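**Grant:** Cidmont Small Makers Fund, second payment
**Project:** Women's walking jacket, extended sizes
**Period covered:** from the first payment to the end of May, with later news where we have it

We are on course to have the jacket on sale for the autumn, in sizes 8 to 26. The pattern is finished up to size 22. The two largest sizes needed another round of work, and that has put us behind the timetable in our application. Spending is within the amount awarded, though it has moved between headings, and we ask you to approve one of those moves at the end of this report.

## What the grant is for

Prulora makes waterproof jackets and overtrousers for walkers. Until now our women's jackets have stopped at size 18. We had regular requests for larger sizes and had been sending those customers to the men's range, where the sleeves are too long and the hem is too tight over the hips.

The Fund awarded £3,000 towards the cost of drafting new patterns, making up samples and paying people to wear them. We agreed to meet the cost of fabric, zips and seam tape ourselves. None of the grant is being spent on stock.

## Asking customers

We sent a short questionnaire to 225 women who had bought from us in a size 16 or 18, or who had written to ask about larger sizes. We had 67 back. That is fewer than we wanted but more than we usually get from a postal form, and most people had written at length in the comments box.

The main points were:

- The hem was the most common complaint. People said they left the bottom of the zip undone in order to sit down or climb a stile.
- Upper arms came next, particularly with a fleece underneath.
- A good number said the hood was fine and asked us not to change it.
- Opinion on length was split. Taller customers wanted the jacket to cover the seat, and shorter ones said it already caught behind the knee when they sat.
- Several people had bought a size too big to get room at the hips and then had the cuffs taken up by a local alterations shop.

We had expected more comments about colour. There were a few, mostly asking for something other than pink or purple. The jacket will be sold in dark green, navy and a rust red.

Price was raised by some. We have decided that every size will be sold at the same price, as we said in the application. The larger sizes use more fabric, and we have worked out the retail price on the average across the range.

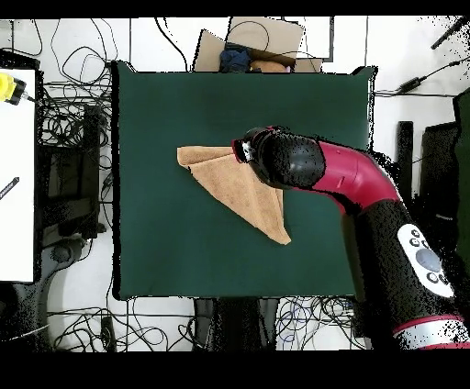 ## Patterns and samples

The usual way to make a bigger jacket is to add the same amount at each seam for each size up. We had done that before for size 18 and the answers to the questionnaire showed how badly it worked. The shoulders get too wide and the neck gapes while the hips are still tight.

For this jacket we drafted a second base pattern at size 22 and graded up and down from that. Sizes 8 to 16 come from the old base. Size 18 could have come from either, so we made one of each and compared them. The new one was better at the hem and upper arm and slightly loose at the neck. We used it and took the neck in.

Changes from the old jacket are as follows.

1. The front zip is now two-way, so it can be opened from the bottom.
2. Each side seam has a gusset at the hem with a press stud. It can be left closed in wind.
3. The upper sleeve is fuller and the cuff is the same as before.
4. The hand pockets have moved up so that a rucksack hip belt doesn't cover them.
5. The chest pocket has gone. It sat in the wrong place on the larger sizes and few people said they used it.

Samples were sewn by Chareonsuk, who have made our overtrousers for some years. They turned the first set round quickly. The second set was held up by the zips, which arrived with the wrong pullers and had to go back. We have now ordered enough of the right zip for the whole first production run so that this does not come up again.

## Fabric

We are using a three-layer fabric from Fluditz. We had used their lighter cloth in the overtrousers and were happy with how it wore. The heavier one is stiffer than we would like when it is new. It softens after a few washes, and we will say so on the swing ticket.

One roll had a fault in the coating along one selvedge. Fluditz replaced it at no charge. The faulty roll was used for fit samples only, which do not need to be waterproof, and those samples are marked on the inside so that they can't be sold by mistake.

The seam tape gave us more trouble. On the gusset there is a point where four layers meet, and the tape lifted there on two of the early samples. Chareonsuk changed the order in which the seams are sewn, which brings it down to three layers, and also cut the tape with a rounded end. No sample made that way has come back with lifted tape so far. We are going to keep looking at that seam in particular as the wear trial goes on.
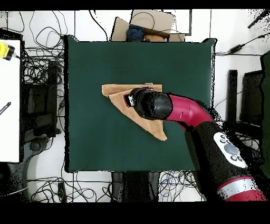 *Panya Luangrath, product development, Prulora*
*5 July 2024*

## Wear trial

We have 13 women wearing sample jackets. They range from size 16 to size 26, and each was paid a fee from the grant and given walking expenses. They were asked to wear the jacket on at least four walks, one of them in proper rain, and to fill in a sheet after each.

The spring was wet enough for that last part not to be a difficulty. Everyone in sizes 16 to 22 finished her four walks by the end of May. The sheets for those sizes are good. There were remarks about the stiffness of the fabric, as above, and two people found the press stud on the gusset hard to do up with cold hands. We have changed to a larger stud.

Sizes 24 and 26 did less well. The jacket rode up at the back when the wearer lifted her arms, and the hood pulled backwards when the front was zipped to the top. We had all the wearers in those sizes come in for a second fitting. The back was too short between the neck and the underarm, which we should have seen on the first sample. It looked right with the arms down.

I have redrawn the back panel and the sleeve head for both sizes. New samples are with Chareonsuk and I expect them within three weeks. The same wearers have agreed to try them, and we will pay them a second fee.

One wearer in size 20 dropped out with a knee injury after one walk. Her place was taken by another customer from the questionnaire list, who has completed the trial.

## Spending

Pattern drafting cost less than we put in the application, as I did more of it in-house than planned. Sample making has cost more, because of the extra round for sizes 24 and 26. Wearers' fees will also go over by a small amount once the second fees are paid. Expenses claims have been low, and several people have not claimed at all in spite of being reminded.

We have spent roughly two thirds of the grant. Receipts and the full breakdown are in the attached spreadsheet, on the second sheet. The first sheet is the original budget for comparison.

## Timetable

| Stage | In the application | Now |
|---|---|---|
| Questionnaire | Done by first report | Done |
| Patterns, sizes 8 to 22 | Spring | Done |
| Patterns, sizes 24 and 26 | Spring | Redrawn, samples being sewn |
| Wear trial | Spring | Done to size 22 |
| Production order | Early summer | Late summer |
| On sale | Early autumn | Mid autumn |

We thought about ordering sizes 8 to 22 first and adding the others later. We have decided against it. The customers who wrote to us are largely the ones who need the biggest sizes, and bringing those out late would put them back where they were. Chareonsuk have moved our slot in their calendar and have not charged for the change.

## Approval needed

We would like to move the unspent part of the pattern drafting heading to sample making. The total does not change. Under the terms of the award this needs agreement in writing, and an email from you would do.

Amra Dimitriou in our office looks after the accounts for this project and can answer any question about the spreadsheet. Questions about the jacket should come to me. We can also send a sample in any size up to 22 if you would like to see one, and would need it back by the time the production order is placed.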